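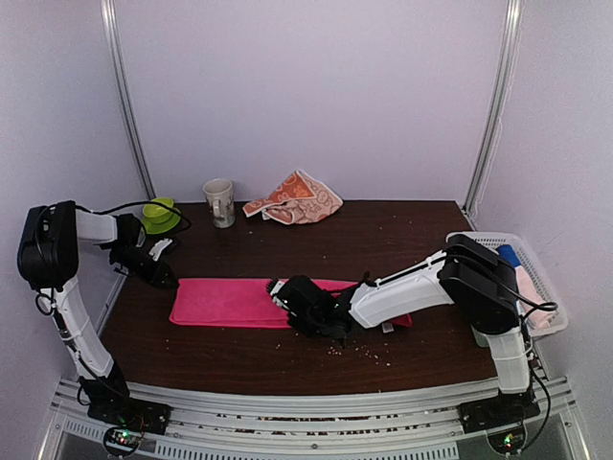
Wurnel is a table catalog of 301 records kept by the Doltunow collectors' club, covering members' antique clocks and barometers. Each record has a maker, a case wood, a finish and a condition note. Finish is matched by eye, and dark brown, like the wooden tabletop between the two robot arms, is the most common entry.

Files
records.csv – one row per item
shows.csv – 40 rows, one per club show

Known gaps
70 records have no maker. Dates before the September recount were copied from paper cards and may be off.

Maintained by Fuseini Asamoah. Last updated February 11, 2024.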